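Session 6 notes: Planning and budgeting for a bin picking cell
Course: Automation Purchasing for Small Plants
Instructor: Hakim Santoso
Handout version 2026-08-21

Reading before class: the Gridik request for quotes (packet, section 3) and Yoga Wijaya's floor survey. Bring a calculator.

Where we left off

Last session we separated the price of the arm from the price of the cell. Several of you asked in the break why the first quote from Siron looked so low. It covered the arm, the controller, a teach pendant and shipping. It did not cover a gripper, fingers, cameras, mounting, guarding, bins, programming or training. Read the exclusions page of any quote before you read the total.

The case for this session is Gridik, a repair shop that takes in used circuit boards, sorts them and sends them to test benches. Boards arrive in plastic bins. The shop handles 609 boards on a normal day, across 34 board types. The plan is for one arm to take single boards out of a bin and set them on a tray.

Step 1. Write down the part before the machine

The buyer fills in a part sheet for each board type and attaches it to the request. At a minimum it should have:

Outline and largest dimension
Tallest component and where it sits
Surfaces that may be gripped
Surfaces that must not be touched
Anything that sticks out past the edge of the board
Weight
Static handling requirements

Shota Kuroda filled in the Gridik sheets by hand. The work took longer than planned, mostly on boards that aren't rectangular. Budget staff hours for it. They do not show up on any vendor's quote, and buyers tend to leave them out.

Step 2. Budget lines

Use these headings for the homework. One line each, with a source for every figure.

Arm and controller
Gripper body
Fingers (first set, spare set, redesign allowance)
Wrist camera, bracket and cable
Lighting
Bins, trays and bin locators
Guarding and safety review
Integration labor
Operator training
Static control
Spares
Downtime during installation
Contingency

On fingers: a gripper body is usually bought once, but fingers get changed as the part list changes. Carry a redesign allowance even if the vendor says the standard set will do. Lubis, the integrator in this case, quoted 2 finger sets. Zulkifli Lumenta asked for a third to be priced as an option, and that is good practice - an option price obtained before the order is easier to hold a vendor to than one obtained after.

On cables: a wrist camera cable bends with every move of the arm. Treat it as a consumable. Ask for the part number and the lead time.

Step 3. Bins and lighting

Bins are the cheapest line on the sheet and they get the least attention. Gridik already owned 281 of them and wanted to keep them all. Questions to settle first:

Are the bins all the same size, or only close to it?
How deep are the walls compared with the length of the fingers?
Are the inside corners rounded, and can a part come to rest against them?
Is the surface glossy or matte?
What color are the parts against the bin?

Gloss matters for the camera. Overhead light on shiny plastic gives bright patches, and if a patch falls on or beside the part, finding its edge gets harder. The fix may be a diffuser, a moved lamp or a matte liner. Get all three priced.

Wall clearance matters for the fingers. An open gripper is wider than the part it is going to pick, and the full open width has to fit inside the bin at every position where a part can lie. Check it in the corners too.
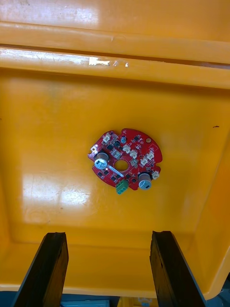
Figure 6.1. Round board in a yellow bin, fingers open. Note the glare on the plastic and the terminal block overhanging the board edge.

Use Figure 6.1 when you fill in the practice part sheet. Mark the tall capacitors and the connector that protrudes at the right edge. Then mark where you would allow the fingers to close. Leave dimensions blank.

Step 4. Trial before order

Hundemel offers paid trials on customer parts. Zulkifli Majimbun will cover trial contracts in session 7, but for now, put the trial on the budget as its own line. Send real boards in real bins, including the awkward types. Agree in writing on what counts as a good pick, how many attempts will be made and who keeps the results.

Gridik wants the cell running in January. Work backward from that month through training, installation, delivery and the trial, and write down the latest date the order can be signed.

Homework

1. Complete the budget sheet for Gridik using the three quotes in the packet. Flag any line where a vendor gave no figure.
2. Fill in the practice part sheet from Figure 6.1.
3. Write half a page on whether Gridik should keep its present bins or replace them. State what you would need to measure to be sure.

Hand in on paper at the start of session 7. Late sheets go in the tray outside the instructor's office.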